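The Price of the Plug
January
By Sylvie Grewal

The quote from Joltard ran to two pages, and everyone at Fortin agreed it was a very handsome quote. It had a cover sheet. It had a line for the arm, a line for the controller and a line for something called onboarding, which was a man on a video call. Nowhere did it mention a table.

Fortin packs replacement parts for kitchen appliances in a low building behind a tire shop, and last year it decided to automate the dullest job in the place, moving small plastic pieces from one bin to another. Brock MacDonald got the assignment on a Friday at four, the hour when assignments of this kind are handed out. He had a spreadsheet by Monday. By the end of the month the spreadsheet had tabs.

I have now seen a good many of these spreadsheets, and they age the same way. The top is robots. The middle is software, priced per seat, though the robot doesn't sit. Then comes a long tail of things you could buy at a hardware store, entered one at a time by someone whose mood is getting worse. MacDonald's tail included cable ties, a second set of fingertips, white board to cover the tabletop, a power strip, another power strip, and $106 for shipping a bracket that weighed less than its box. The tail came to $3,196. He had budgeted $100 for it, under "misc."

"I thought I was padding it," he says.

The fingertips are worth a paragraph. Punow and Hateveck both sell grippers that will fit the same wrist, and both will tell you the fingers are a wear item, in the tone a car dealer uses for floor mats. Punow's come in pairs. Hateveck's come singly, so you can order the wrong number. MacDonald made his own table of lead times and found that the cheaper set took longer to arrive than the arm had. He bought the other ones and moved the difference into a cell marked "patience."

Then there is the matter of where to put it all. A vendor's floor plan shows a rectangle with a robot in it. It leaves out the outlet, which in an older building is on the other wall, and the cord that has to get there without meeting anyone's ankles. Fortin paid an electrician to come twice, the first time to say he'd have to come back.

My advice to anyone starting a budget now is to price the arm last. Go stand where the thing will go and write down what you'd need to run a toaster there, safely, all day, with people reaching past it. Add a surface you can afford to scuff. Get a date in writing for every spare. Whatever's left is your robot money, and it will be less than the brochure had in mind.

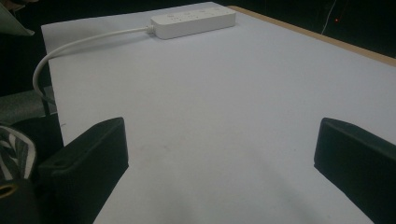

Luis wrote in to say that his shop did price the arm last, came in under budget, and then found out the service contract renews every January whether the robot has been unboxed or not, so could we please run something on that.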